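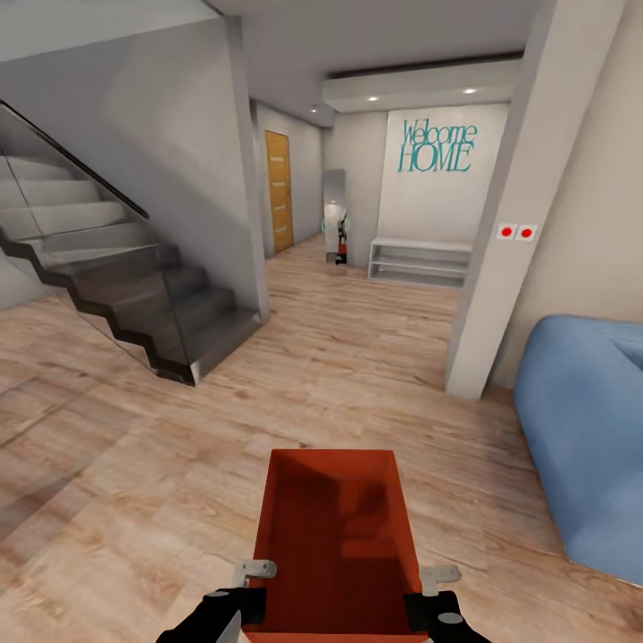
Serley Laboratory > Updates > Threads > Household Carrying Set

September 13, 2019
Posted by Aileen Macaraeg, Data Collection Office

1/ The Serley Laboratory has opened the second round of recording for its household carrying set. This thread sets out what is being recorded, how the work is organized, and what outside groups may expect to receive. Questions may be left under any post.

2/ The purpose of the set is to give a learning system examples of a two-armed robot moving ordinary household objects from one room to another. Every example is produced by a trained operator who guides the simulated robot from start to finish. No example is written by script.

3/ The current task is the open box. The robot holds an orange-red box by its near rim, one gripper on the left and one on the right, and carries it through a furnished home. The box is rendered without a lid, and the interior stays in the robot's view from above.

4/ The home used for this task is known to our staff as Clundine. It has a plank floor in light wood grain, a staircase with a glass balustrade on the left, and a hallway leading back to a white doorway. Operators will know it by the teal "Welcome HOME" lettering on the far wall.

5/ Clundine was chosen for the mix of surfaces it offers. Glass, pale walls and a white pillar are difficult for a system that must judge distance from color and shading. The first round used a plainer home, and the models trained on it performed poorly when glass was introduced.

6/ The target for the open box is 300 accepted examples. An example is accepted when the box has been carried to its assigned place, set down upright, and released by both grippers. Anything short of that is kept in a separate folder and labeled with the reason.

7/ We have been asked whether unsuccessful attempts are thrown away. They are kept. The first round produced 49 attempts in which one gripper lost its hold before the robot reached its goal, and these have been useful to the group that studies recovery.

8/ Staffing. There are 13 operators on the schedule for this round. Each has completed the practice course supervised by Ifeanyi Igwe, and each has been given written instructions for the task. New operators do not contribute to the accepted set until their practice work has been reviewed.

9/ Sessions are limited in length. Guiding two arms together is tiring, and the quality of the recordings falls when operators are tired. A person who wishes to stop early may do so without giving a reason, and the schedule is arranged with that in mind.

10/ On the matter of style: operators are asked to move at a steady pace and to avoid stopping in mid-carry unless the path requires it. Long pauses teach the system to pause. In the February review, Clotilde Millet found that a model had learned to wait at the foot of the staircase for no purpose other than that several operators had done so.

11/ The instruction on pauses was rewritten after that review. Operators who need to think about a route are now asked to do so before the recording begins, with the map of the home open beside them.

12/ Both grippers must remain on the rim during the carry. One-handed carrying is a separate task with its own folder. Mixing the two in the first round made it harder to tell whether a model had chosen one hand or had simply dropped the other side.

13/ The starting position of the robot is changed between examples, as is the place where the box must be delivered. The lighting is varied on a schedule kept by Timothée Leblanc. Operators are not told the lighting setting in advance.

14/ Each recording holds the robot's camera view, the position of both arms, the opening of each gripper, and a short written sentence stating the goal. The sentences are composed by the operators after the session and are checked for spelling and for agreement with what was done.

15/ Regarding those sentences, we ask for plain language. "Carry the box to the shelf" is suitable. "Perform bimanual transport of the container to the storage unit" was submitted by more than one person and has been sent back each time.

16/ Variation in wording is welcome. A person at home may say "put," "bring," "take" or "move," and the system should be able to follow any of them. What we cannot accept is a sentence naming a place the robot did not visit.

17/ Review is carried out by two people working separately. Where they disagree, the example goes to Quentin Besson, whose decision is final for this round. The reviewers' notes are stored with the example and will be released with it.

18/ A note on stairs. The staircase in Clundine is part of the setting and is not part of the task. The simulated robot cannot climb, and any goal that would require the upper floor has been removed from the list. Operators who are assigned such a goal by mistake should report it and move to the next one.

19/ Contact with walls, pillars and furniture is recorded automatically. A light touch does not disqualify an example, but it is marked. Groups that wish to train only on recordings without contact will be able to filter on that mark.

20/ Several readers asked after the last thread why this work is done in simulation. Cost is one factor. Another is that a box may be dropped, a sofa may be struck, and the home is restored in a moment. We also plan a smaller set recorded with physical equipment, and details of that set will be posted separately.

21/ We do not claim that a model trained on these recordings will work in a real home. The set is intended as one part of a larger collection. Differences in weight, friction and the bending of thin box walls are not fully captured, and the documentation states this on its first page.

22/ The recording software is Vimoteo, maintained within the laboratory. Version 4 is in use for the whole of this round. No changes will be made to it until the round has closed, with the exception of repairs to faults that cause loss of data.

23/ One such fault has been reported. If the operator ends the recording while a gripper is still opening, the final moments may not be saved. Until a repair is in place, operators are asked to wait until both grippers are fully open before pressing the end key.

24/ Examples affected by this fault have been marked as incomplete. They do not count toward the target. The operators concerned have been informed, and no fault is attached to them in the records of their work.

25/ Release. The set will be made available to partner groups first, beginning with the Bailly group, which contributed the design of the review form. A general release will follow once the documentation has been read and approved.

26/ Partner groups are reminded that a portion of the examples is held back for testing and will not be distributed. Requests for early access to the held-back portion have been declined and will continue to be declined. This applies to our own research staff as well.

27/ Personal information. Operators appear in the data under a number. Names, voices and images of operators are not recorded. An operator may ask for all of his or her examples to be withdrawn at any time before the general release.

28/ The next tasks on the list are a tray carried level, a laundry bundle, and a pair of chairs moved one after the other. The order has not been settled. Suggestions from people who do housework for a living are particularly welcome, as the first list was drawn up entirely by engineers.

29/ Those wishing to apply as operators for the next round should write to the Data Collection Office. Experience with robots is not required. Applicants will be asked to attend one practice session and to read the written instructions beforehand.

30/ Corrections to this thread will be posted as replies to the post concerned, and the original wording will be left in place. The instructions for the open box task, including the revised section on pauses, are available from the office on request.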